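News / Campus / Equipment planning

News Departments Events Facilities Contact

Doucette Center sets out its plan for bench robots

14th July

The Doucette Center has published its equipment plan for the coming budget year, and for the first time the plan treats bench robots as a line of their own. Until now, robot arms and the parts that go with them were paid for out of general teaching funds, with each request looked at as it came in. The new plan replaces that practice with a single fund, a fixed calendar for requests and a written standard for what a complete work station should include.

The decision follows a review that began in May. Staff were asked to list what they had bought, what they had needed to borrow, and what had held up their work. The review found that the arms themselves were seldom the cause of a delay. Small items were. Fingertips, pads, cables, clamps and bench hardware had often been left out of the first request and then had to be bought one at a time from other budgets.

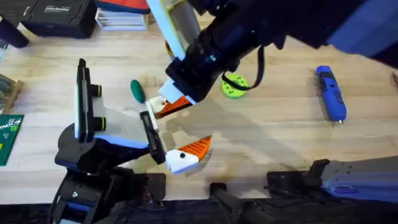
Under the new standard, a request for an arm must therefore be made as a request for a station. It must name the table, the mounts, the grippers, the cameras and a first supply of replacement fingers, and it must give a price for each. Requests that list the arm alone will be returned for completion. The center will fund 3 stations in the first year. Further stations will be considered when the first group has been in service for a full term.

Two suppliers have been invited to quote. Clerkell has been asked to price complete stations, including delivery and setting up. Relico has been asked to price grippers and spare fingers only, under a separate agreement that would allow departments to order small quantities without a new round of approval. The center expects to compare both offers before any order is placed, and it has not ruled out buying from the two firms together.

Grippers account for a larger share of the plan than some departments had expected. Soft lattice fingers and rigid fingers suit different tasks, and the review recommended that both kinds be on hand. Printed fingers may be made in the center's own workshop where the design allows it, and the plan sets aside money for material. Time spent on the printers will be charged to the station fund and will no longer fall to the department that made the request.
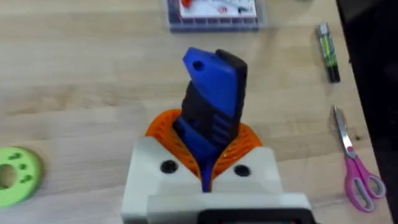 Can a department apply for spare parts without applying for a station?

Departments that already have an arm in use may apply for parts alone at any time during the year. These requests will be handled on a short form and do not need to wait for the main round.

Room was the second subject of the review. Several departments asked for stations to be placed in Room 201, which is close to the workshop and has the power supply the arms require. The plan gives that room to shared use and moves stored equipment to Room 505. A department that wishes to keep a station in its own space may still do so, but it must show that the table can be left set up between sessions. Taking a station down and putting it back costs staff time, and the review found that this cost had not appeared in earlier budgets.

Tables are to be chosen with care as well. Two arms working over the same surface need clear space between them and firm edges for the mounts. Common hand tools and practice objects tend to gather on the same table, and the standard asks each department to include shelving or trays in its request so that they have a place nearby.
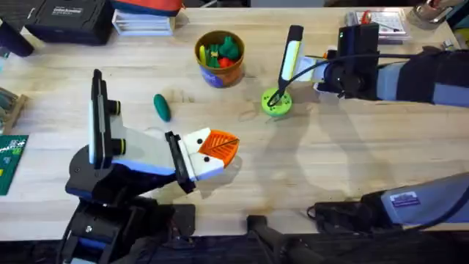
Two arms at work over a shared tabletop, one gripper holding an orange leaf-shaped piece.

Practice objects now have a small budget of their own. Toy food, simple printed parts and ordinary household goods are inexpensive, but they wear out or go missing, and departments have asked for sets that match from one station to the next. The center will buy these sets centrally - a change that should also make it easier to repeat the same exercise at different tables. Lists of preferred objects may be sent in with the station request.

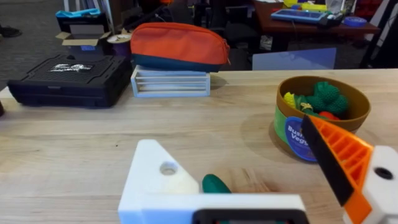
Maintenance will be planned over a period of 3 years. Each station will carry a yearly amount for repair, and any part of that amount that is not spent will stay with the station until the period ends. Departments will be asked to keep a plain record of parts replaced and hours of use. The center will draw on those records when it prepares its next plan.

The Bralness annex is not included in the first round. Its electrical work must be finished before stations can be placed there, and a separate proposal will be prepared at that point. Departments based at the annex may apply for a shared place in Room 201 in the meantime.

Request forms and the full equipment standard are available from the Doucette Center office.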